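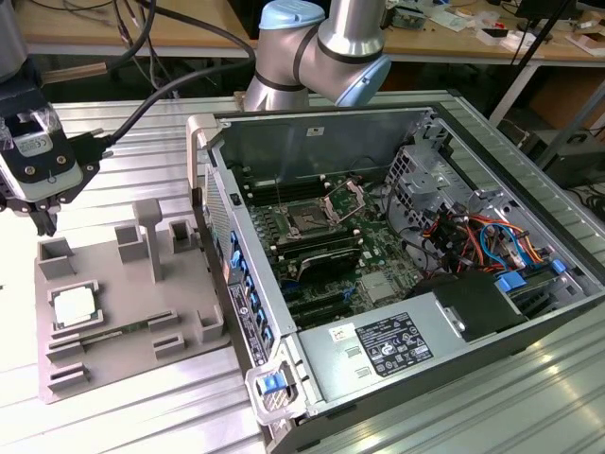 gulura-list: Re: processor swaps in the big towers, is there a procedure or just folklore
Thursday, May 23, 2019

> Hello all. I have inherited 22 of the big towers from the Toltby office
> and a box of processors that are supposed to go into them. The wiki page
> says "swap CPU, see Tapley notes." The Tapley notes say "see wiki."
> Before I bend something expensive, could somebody who has done more than
> one of these write down the order of events? Also, is it worth taking
> the boards out first, or can it all be done in the case?

It's all folklore, but here is my share of it. I have opened more of these cases than I would like, and I have strong opinions about where the parts go in between.

Leave the board where it is. Taking it out means unplugging every cable, and you will spend the evening working out where the thin white one went. Lay the tower on its side, take off the panel, and you can reach the socket perfectly well.

The order I use:

1. Power cord out, then hold the power button down for a few seconds. Do this even if the machine has been sitting in a closet in Toltby since the last time anyone cared about it.

2. Put the case down flat with the open side up and leave yourself elbow room on the left. You want the tray for loose parts over there, on the same side as your good hand (lefties, mirror everything, including my grammar).

3. Get the parts into the tray before you touch the socket. Mine is a printed gray plate with square pockets for chips and long slots for memory, and it has done more for my temper than any screwdriver I own. The processor lies in its pocket with the metal lid facing up. If you don't have a tray, the plastic clamshell the chip came in is fine. The palm of your hand is a poor tray.
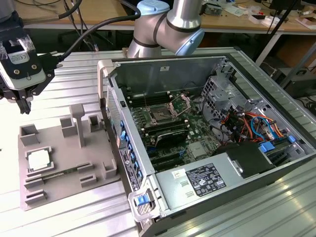

4. Lever up, load plate all the way open. It should stay up by itself. If it wants to fall shut, you haven't opened it far enough.

5. Look at the socket with a flashlight, from two directions. All those little gold contacts should catch the light in the same way. One that doesn't is your problem for the afternoon, and it's better to meet it now than after you've closed the lid on it.

6. Find the corner mark on the chip and the matching one at the socket. Lower it straight down by its edges and let go. No pushing. When it's seated it won't slide, and you can bring the plate down and hook the lever. The lever takes more force than seems decent. That part is normal.

Then paste, cooler, memory, in that order. Memory goes last for me; the old Tapley habit was to put it in first, and I have the knuckles to show for it.

On the inventory side: the Gulura spreadsheet was at 1,762 rows this morning and a fair number of them say "desktop, gray." Please write the processor down while you can still see it. After the cooler goes on, it's a rumor.

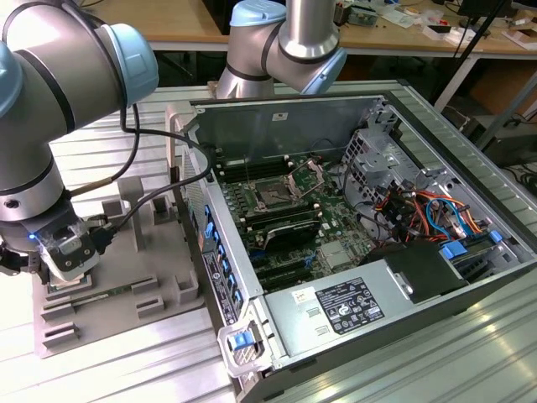

Do the sticks need to come out before I change the processor?

They can stay in if your fingers fit. On these boards the slots run close enough to the socket that I pull the nearest ones and park them in the tray, and then I don't have to think about my sleeve.

The blue bits, while I'm at it. On these towers, blue generally means "you are allowed to pull this": drive latches, slot tabs, the clip on the cage. Gray means the designers would prefer you didn't. I've ignored the second rule once, at Hundard, and we don't need to go into that.

If you're doing all 22, set up two trays and keep old chips in one and new chips in the other. Label them. I know you'll remember which is which. I also knew that, for most of a morning in June.

As for holding the thing, edges only, and keep it level from the tray to the socket. Most of the bent contacts I've seen came from a corner touching down first. 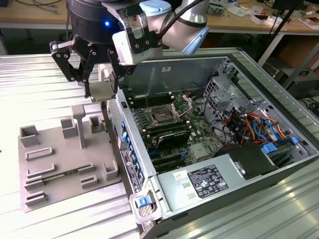

One of the Hundard people wrote to me off-list that I'm too fussy about the flashlight, and that they did 50 sockets with the ceiling light and a steady hand. I asked how many of the 50 booted on the first try and was told the question was unfriendly.

Somebody please put steps 1 to 6 on the wiki, and somebody else please delete the line that says "see Tapley notes." I'd do it myself, but my password expired and the reset page sends me to this list.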